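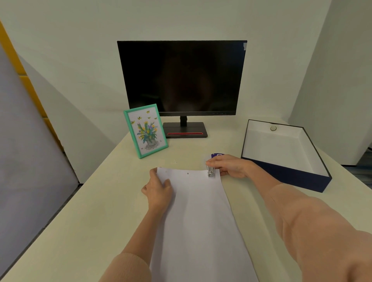
Fig. 1. Head-camera view, stapling task: left hand holding the stack, right hand on the stapler.

Notes for Unit 2: cutting a demonstration into steps

Okay, so last time we left off with a pile of recordings and no labels. Today I want to get us from raw video to something a planner can use, and I'm sticking with office tasks (stapling, mostly) for the whole unit, so get comfy!

Go back to Fig. 1 for a second. The left hand is pressing on the upper-left corner of the paper and the stapler is already over the edge on the other side. Which step is this? Half of you will write "staple" and half will write "align", and both are fine as long as you pick one rule and stick to it. My rule is that a step starts when the contact changes. Stapler jaw straddling the paper means we've left "approach". Whether the staple has gone in yet, you can't say from one image, so look at the neighbors before you label it.

The labeling tool is Esero, same login as before. Each clip gets 90 frames, and you mark a start and an end for every step. Please don't leave gaps between steps, because the Tremblay planner reads a gap as "do nothing" and will happily sit there forever (I lost a whole afternoon to this).

Now the perception bit. We want the paper's edge, and white paper on a cream desk is a pretty mean test for an edge detector. The contrast is low, the top edge curls a little, and fingers cover part of it. I'd mask out the hands first, then fit a line to what's left. The two punched holes near the top margin are a lovely bonus, they're small and gray and they give you the direction of the page even when the edge fit goes wobbly. Just don't build everything on them, plenty of pages have no holes.

The Flarutska set has more than 4000 clips, so start with the Sasalthorpe subset, it's much smaller and it downloads before your coffee's done.

To hand in by 3rd March: your step labels, your edge-fitting script, and a short note on any clip where you changed your mind. I really do read the notes!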